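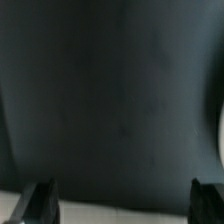

*Dark gray over pale tile, at close range.*

## Care of Tiled Surfaces in the Shared Rooms

The Residence Office has revised its guidance on the tiled surfaces in the shared kitchens, laundry rooms and entry areas of Mokgethi House and Sorko House. The new guidance takes effect on June 1, 2025, and replaces the sheet posted inside the kitchen cupboards. It applies to all residents and to guests who use the shared rooms.

The tiles themselves are in good condition. The grout is another matter. During the winter inspection in December, Mirta Bravo of the Residence Office recorded dark staining in 26 places across the two houses, most of it along the counters nearest the doors and on the floor beside the washing machines. In nearly every case the stain lay where a coat, a bag or a rubber-backed mat had been set down damp and left overnight. Pale tile shows dye and dirt sooner than the old brown counters did, and the grout between the tiles takes up color that the glaze does not.

### Bags, coats and other soft goods

Residents are asked to keep bags and outerwear off the tiled counters. Hooks have been added in both entry areas, and the lower shelf in each laundry room is now reserved for bags while a wash is running. Items that must be put down for a short time may be placed on the wooden bench.

Dark fabrics deserve particular attention. Charcoal, navy and black cloth may release dye for several washes after purchase, and a damp sleeve or apron resting on a joint can leave a line that ordinary soap will not remove. New dark items should be dried on the racks, fully clear of the wall tiles. The racks in Sorko House have been moved away from the wall for this reason, and we ask that they be left where they are.

### Mats and covers

Mats are permitted on the tiled counters provided that they are lifted and dried underneath at the end of each day. This includes drying mats, pastry mats and the gray covers supplied for the small appliances. A mat that looks dry on top may still hold water below, and rubber backing left in one position can mark the tile with a shadow that takes considerable effort to remove.

The Office will no longer supply rubber-backed mats. Woven mats from Ondus will be placed in each kitchen as the old ones wear out. They may be machine washed on a warm cycle and should be hung, never folded, to dry. Residents who prefer to use their own mats may continue to do so, but should label them and take them back to their rooms when leaving for more than six days.

### Daily cleaning

For everyday cleaning, warm water and a few drops of dish soap are sufficient. Wipe along the grout lines first and then across the tiles, and finish with a dry cloth. A clean white cloth is best, as it will show whether any color is still lifting from the joints. Cloths are kept in the drawer under the sink and go into the marked bin after use.

Please do not use vinegar, lemon juice or bleach on the tiled surfaces. Acid wears away the cement in the grout, and repeated bleaching leaves it rough and quicker to stain the next time. Scouring pads are also to be avoided. A soft brush has been placed in each kitchen for the corners and for the narrow gap behind the faucet, where crumbs tend to gather.

### Stains and repairs

A fresh stain should be blotted and rinsed at once. If it remains after cleaning, residents should enter it in the repairs book with the room, the position and, where known, the cause. No charge is made for a stain reported in this way. Our aim is to treat marks while they are still recent – those found at inspection have usually been there for months, and several of the December entries could be dealt with only by cutting out the old grout.

Regrouting is being carried out by Skodano. The contract covers 31 square feet of counter and a section of floor in the Mokgethi laundry room, at a cost of 200 dollars for materials, with labor included in the annual maintenance agreement. Each area must be kept completely dry until the notice beside it is taken down. The second kitchen will stay open while the first is closed, and residents of both houses may use it during that period.

Once the new grout has cured, a clear sealer will be applied. The sealer slows staining and makes cleaning easier, but it does not make the joints proof against dye or standing water, and the guidance above will continue to apply.

### Questions

Thulani Le Roux is responsible for the shared rooms in both houses and will be glad to hear from residents about the guidance, the new mats or the order of the work. Written comments may be left in the box outside the Residence Office. Residents who have an appliance cover that no longer fits, or that has begun to shed color, should hand it in at the same desk and collect a replacement.

Copies of the guidance are available at the desk in large print. A short version will be posted above each sink when the repairs to that room are complete.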